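Prultanus Drinks Table, Interim Report to the Clever Small Grants Office
Site: Pranberg, Sepúlveda Room
Date of report: 2020-01-29

Where we stand

The drinks table has been in the Sepúlveda Room since September. You gave us $1,052 to set it up and keep it stocked, on the understanding that we would tell you at the halfway point whether people were drinking less soda and throwing away less. I can tell you that the table exists, that people use it, and that most of the money is accounted for. I am not ready to tell you that it has changed what anybody drinks, and I would be wary of anyone on our side who says it has.

The application said the table would "shift habits across the building." I helped write that sentence and I would take it out now. What we have is a table in one room. People who were already in the room drink from it. People at the other end of Pranberg mostly keep going to the machine by the stairs, which still sells what it always sold.

What was set up

A white table against the wall, paper cups, chilled bottles on meeting days, and a pitcher of water the rest of the time. The plan called for two tables. The second was going to stand in the hallway, but building rules want the hallway clear, and we should have asked before we put it in the budget. The money for it has not been spent.

Cups

The plan was for colored paper cups, one color to a person for the day, so that nobody would take a fresh cup every time they wanted a sip. I doubted this from the start. People do not remember what color they had before lunch, and if they do remember, they don't trust that the cup on the table is theirs. The cups get set down near the wall and stay there until somebody clears them.

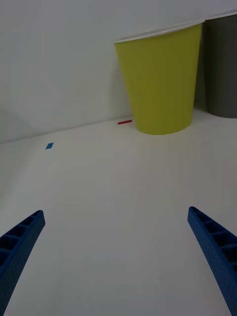 Yellow-green paper cup with a white rim, Sepúlveda Room table.

The claim in our first monthly note, that cup use was "down sharply," should be withdrawn. It compared a busy month with a month when the room was closed for part of the time for painting. There was no fair starting point to compare against. We never wrote down how many cups the room went through before the project began, and we can't go back and get that now.

A few people asked for washable cups instead. I am in favor of trying them, with the warning that somebody has to wash them. The sink is down the hall, the rack next to it is usually full, and the last set of mugs bought for this floor ended up in desk drawers. If we try it, I would like it done with a small set first, and no announcement calling it a success before it has run for a while.

Drinks

We agreed to offer drinks without sugar next to the water. The first choice was plain sparkling water, which went slowly. After that we moved to flavored bottles marked zero sugar, and those were more popular. A lemon one went over well, going by what people said while standing at the table, and that is weak evidence. People are polite about free drinks.

The flavored bottles create two problems I want on the record. One is that each is plastic, and the waste half of the project was supposed to be about throwing away less. Every bottle we put out pulls against that. The other is labels. On imported drinks, much of the small print may be in a language some people here can't read, and a few have asked what is in them. I think that is a reasonable thing to ask. We have started keeping a sheet at the end of the table with the ingredients typed out in English, though it needs updating each time the order changes, and it has already been out of date once.
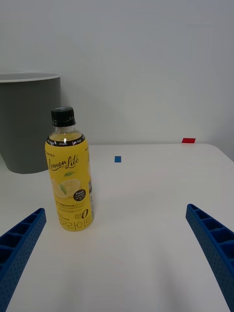
One response to the draft of this report argued that I am being too hard on the bottles. A person who would have bought a regular soda and picks up a zero sugar lemon drink has made a change, the writer said, and it makes no sense to wait for perfect numbers before saying so. The same response asked for the bottles to be out every day, with the water pitcher kept for refills.

I take the first point as far as it goes. What I can't see is whether that person was going to buy a soda at all. Some of the people I've watched pour a lemon drink had a coffee in the other hand. As for every day, the budget won't carry it to the end of the grant, and I would not want to come back to you for more on the strength of what we know so far.

Waste

The first trash container we used was too small and too far from the table. Moving to a larger one helped with the mess. It did nothing for sorting, and paper cups and plastic bottles still go in together more often than I would like. A sign went up and has been ignored. I don't think a bigger sign is the answer. A separate container for bottles, placed where people are already standing, would be worth a try, and it is cheap.

Money

Spending so far covers the table, cups, drinks, the pitcher, and the trash container. Receipts are in the attached folder. 4 of them are for small grocery runs made before we had an account with the supplier, and they cost more than they should have. The unspent hallway money is being held until we hear from you.

What I am asking for

Permission to use the hallway money on a small set of washable cups and a bottle container. Permission also to drop the phrase about shifting habits from the project goals and put something we can check in its place, such as how many sleeves of cups and how many bottles we order each month. Orders are already on paper, so that costs nothing to track.

I am not asking for an extension. If the orders look the same at the end of the grant as they do today, the final report will say so, and the table can stay on as a plain water table paid for by the building.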